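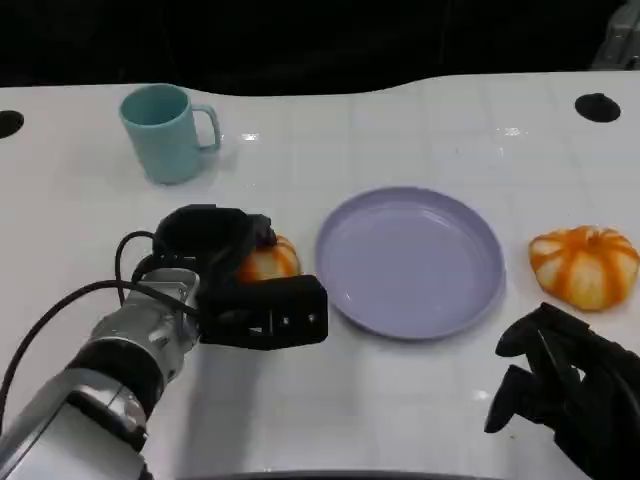
Figure 5. Tabletop task at the open day, with the left gripper holding one of two striped pumpkins beside the plate.

4.2 Open day sessions

The Tasen setup was shown to visitors at the Pillska site on Friday, October 3, 2025. The object set was a mug, a plate and two small pumpkins. Visitors named an object and a place to put it, and the operator entered the request as one line of text. We logged 62 requests over the day. In 11 of them the visitor changed the request after the arm had started to move, and these are left out of Table 3. Gifty Mahama ran the morning sessions and Bronisława Sobczak the afternoon ones, using the same settings. No training data was collected from visitors.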